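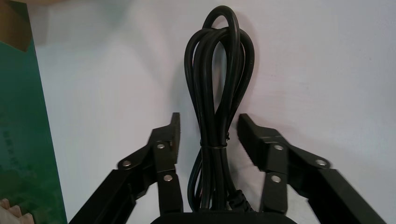
Selon Fuseini Korletey, on s'y prenait à l'envers : « Vous voulez savoir si les gens gardent leur jeton de gouvernance, alors que la question c'est s'ils votent avec. » Il nous a écrit ça en juillet, après avoir lu notre plan, et j'avoue que sur le coup ça m'a vexé. On avait déjà un joli tableau avec des durées de détention ! Mais bon, il avait raison, et le projet a changé de direction à peu près à ce moment-là.

# Qui vote dans une DAO ? Rapport de projet, deuxième semestre

## Le point de départ

Je travaillais en binôme avec Lleucu Wynne, sur un sujet qu'on avait choisi un peu au hasard dans la liste : la participation aux votes dans les organisations autonomes décentralisées. Pour ceux qui n'ont jamais mis le nez là-dedans, le principe est simple. On détient des jetons, chaque jeton donne une voix, et on vote sur les dépenses du trésor commun, les frais du protocole, les recrutements, etc. Sur le papier c'est très beau.

On a pris deux organisations assez différentes. Limari est un protocole de prêt, avec un forum très actif et des propositions longues comme le bras. Durero finance des projets artistiques (surtout de la gravure et de l'affiche), et là les propositions tiennent souvent en trois lignes. Lleucu connaissait déjà Durero, moi pas du tout, j'ai donc pris Limari et je l'ai un peu regretté vers la fin.

## Ce qu'on a récupéré

Les votes sont publics, ce qui aide. On a extrait 80 propositions au total, et gardé les portefeuilles ayant voté au moins une fois, soit 370 adresses après nettoyage. Le nettoyage m'a pris un temps fou. Une adresse n'est pas une personne : quelqu'un peut en avoir plusieurs, et une plateforme peut voter pour plein de monde avec une seule. On a regroupé les adresses qui s'alimentaient entre elles dans les mêmes blocs, en suivant la méthode du cours de Jussara Cavalcanti. Il doit rester des erreurs, surtout côté Durero où les montants sont petits et où tout se ressemble.

Pour les délégations, on est passés par Flekent, l'outil du labo. Il plante dès qu'on lui donne une période trop longue, alors on a découpé par tranches de 30 jours et recollé ensuite. Attention si vous reprenez le script : les votes déposés vers minuit tombaient dans deux tranches à la fois, et j'ai mis une soirée entière à comprendre pourquoi mes totaux gonflaient.

## Les résultats

Chez Limari, 6 adresses suffisent pour faire passer n'importe quelle proposition si elles votent ensemble. Elles ne le font pas toujours, d'ailleurs ! Deux d'entre elles s'opposent presque systématiquement sur les taux. Par contre, quand elles sont d'accord, le reste des votants ne change rien au résultat et la participation des petits porteurs baisse à la proposition suivante. On ne peut pas dire que l'un cause l'autre, mais on le voit assez nettement sur la courbe.

Chez Durero c'est plus étalé. Les artistes financés reçoivent des jetons et continuent à voter après leur projet, au moins pendant un temps. Lleucu pensait trouver des échanges de bons procédés (je vote pour toi, tu votes pour moi), on a cherché, et on n'a rien de solide. Il y a bien quelques paires suspectes, mais avec si peu de votes par personne je ne parierais pas dessus.

La délégation, je croyais que ce serait la solution miracle. En pratique les gens délèguent une fois et n'y reviennent jamais. Chez Limari, plusieurs délégués très bien dotés n'avaient plus voté depuis des mois, et leurs voix comptaient toujours dans le calcul du quorum – ce qui explique deux propositions rejetées alors que tous les votants étaient pour.

## Ce qui n'a pas marché

On voulait une troisième organisation, Dogbe, suggérée par Dela Alhassan. Le vote s'y fait hors chaîne et l'historique ancien n'est plus accessible, donc on a laissé tomber après une semaine d'essais. On avait aussi prévu des entretiens avec des votants. Kevin Ticona a relu notre questionnaire et l'a trouvé trop orienté (la question 4 contenait quasiment la réponse), on l'a réécrit, puis on a manqué de temps pour l'envoyer.

## Pour la suite

Si on continue l'an prochain, j'aimerais regarder les délégations qui expirent. Il y a un fil là-dessus sur le forum de Limari, assez houleux, et un vote est prévu. Lleucu préférerait tester le vote quadratique sur nos données, en simulation – on a déjà la moitié du code. Il faudra d'abord refaire le regroupement des adresses de Durero proprement, et documenter le découpage de Flekent, que j'ai laissé dans un état un peu honteux dans le dossier partagé.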